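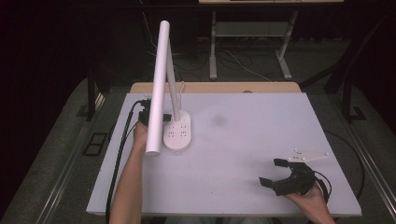 Support > Trumora Hand Grippers > Set-Up Guide > Section 8

Overview Set-Up Chores Care Contact

8. Your first chore: the desk lamp

By now you have charged nothing, dropped something, and read the part about cables. Good. This section covers recording your first chore, which is moving and adjusting an ordinary desk lamp.

A word about expectations. People who buy the Trumora pair tend to ask when the robot will be able to tidy the desk on its own. Our lead trainer, Houshang Mirzaei, has been asked this at every open house since he joined us, and his answer is still "Which desk?" A machine that has learned one lamp on one table can do a decent job with that lamp on that table. Move it to a bedroom with a water glass and a stack of magazines, and you will want to move the water glass first.

So for now you do the chore, wearing the grippers, and the machine studies your work. Think of it as having an apprentice who needs to see everything 300 times and never brings coffee.

Before you start

1. Clear the table of anything that isn't part of the chore. Phones count.
2. Run each gripper cable off the edge of the table and let it hang with some slack.
3. Open and close both grippers fully, five times. If the fingers stick, go back to Section 3.
4. Stand the lamp on its base within easy reach of both hands.

Caution: Don't lift the lamp by its cord. The machine will learn this from you, and it has no shame.

Recording the chore

5. Start a new session and name it. "Lamp" is fine. "Lamp final new 2" is how sessions get lost.
6. Take hold of the lamp with one hand and keep the other gripper open, just clear of the table.
7. Bring the free hand in slowly. Fast hands look impressive and teach very little.
8. Move the lamp to its new spot, set the base down flat, and let go with one hand at a time.
9. Hold still for a slow breath, then end the recording.

Note: If you fumble, keep going and mark the take as a fumble. Fumbles are useful. The Prasia software sorts them into their own folder, where you can visit them.

Repeat until you reach 300 good takes. Our test team in Tremberg got through 192 before lunch and then asked to be moved to towels. Towels are in Section 11. They did not enjoy towels.

How much is enough?

For one lamp in one place, 300 takes will usually do. For lamps in general — tall ones, clip-on ones, the one your aunt gave you — plan on 1,000 and borrow some lamps. For tidying a whole desk, please see the Gezer update page, which we change whenever there is something to report. It was last changed in September.

Caution: Stay in the room whenever a trained arm handles a plugged-in lamp. It can put the lamp down very neatly on top of its own cord.

When you finish, close both grippers, coil the cables loosely, and turn to Section 9, Drawers.

14 comments | 37 shares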